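3.2. El repertorio como contrato

La literatura sobre conciertos de rock tiende a tratar la lista de canciones como un asunto menor, de los que se resuelven con rotulador en el camerino. Nuestro corpus invita a tomárselo más en serio. Las tres bandas estudiadas (Umar, Bolside y Hamada) dedican a discutir el orden de los temas más tiempo del que reconocen dedicar a ensayarlos, y en el caso de Bolside la discusión ha sobrevivido a dos bajistas.

Siguiendo a Kaneko, distinguimos entre repertorio obligado y repertorio tolerado. El primero reúne las canciones cuya ausencia el público interpreta como una ofensa; el segundo, las del disco nuevo. Renji Kaneko formuló la distinción a propósito de salas pequeñas, con aforos inferiores a 700 personas, y advirtió que en recintos mayores la frontera se difumina – entre otras razones, porque allí cuesta más oír los suspiros.

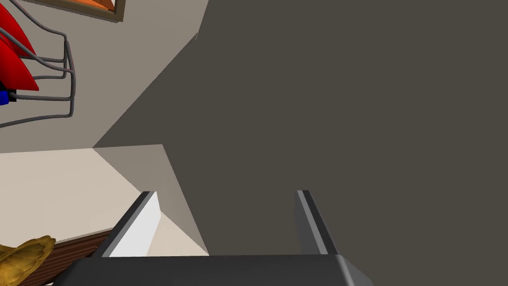
Figura 3

En la sala Pololwood, donde realizamos la mayor parte de las entrevistas, la proporción habitual es de ocho temas obligados por cada tres tolerados. Los músicos la describen como fruto de la intuición artística. El técnico de sonido, con menos inclinación a la teoría, la atribuye a la cola de la barra, que crece de manera apreciable en cuanto alguien pronuncia ante el micrófono las palabras «esta es nueva».

Umar ofrece el caso más instructivo. Un sábado de junio el grupo decidió prescindir de su único éxito reconocible, decisión que el cantante defendió en la entrevista como «un gesto de madurez». El bis, no previsto, consistió en esa misma canción tocada 2 veces. Preguntado por la contradicción, el cantante sostuvo que la segunda versión era más lenta.

Conviene no deducir de ello que el público manda. Hamada lleva varias giras abriendo con una pieza instrumental que, según sus propios miembros, no gusta a casi nadie, y sigue llenando. Volveremos sobre esta anomalía en el apartado 4, donde se examina el papel de los teloneros.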